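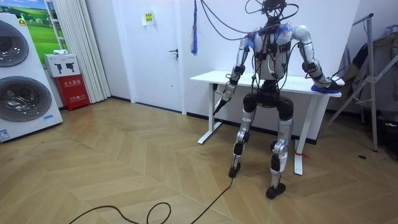
Rhiannon Kemeys wrote in to ask how I keep the wiring on a walking robot from yanking itself loose every time an arm moves, and whether she should just zip tie the whole lot and hope. Please don't, Rhiannon! I did that on my first build and spent a weekend picking broken strands out of a shoulder connector.

What I do now takes an evening, and you can do it with stuff from any hardware store.

Start with the power off and the battery out. Move each joint by hand to the far end of its travel, both ways, and hold the cable against it as you go. You want the length at the worst spot, plus a little extra (I add a hand's width at the elbow and double that at the shoulder). Mark it with tape before you cut anything.

Next, sort power from signal. I run motor power down the back of the arm and the data lines down the front, and I only let them cross at right angles. My encoder readings used to jump all over the place on the Dramosdale, my older robot, and this fixed most of it.

Now anchor both sides of every joint and leave the loop in the middle free. Hook and loop straps are great for this because you WILL be opening it all up again. Snug, not tight. If the strap leaves a dent in the insulation, back it off.

Label both ends of every cable. Yes, both. I skipped this once and plugged a hip into a knee, which was exciting for about a second.

Then cycle it. I wrote a dumb little script that swings each arm slowly through its full range 100 times with the robot held up on a hoist. Stay within reach of the stop button and listen for rubbing or ticking. My left elbow quit after 294 swings in a longer test, and the culprit was a crimp I'd been too lazy to redo.

When that passes, do the legs the same way, one at a time. Check the hip loops twice, they pinch in a deep crouch. I'm still fighting with mine, so if you've got a better route for the ankle cable, leave it in the comments and I'll try it in November.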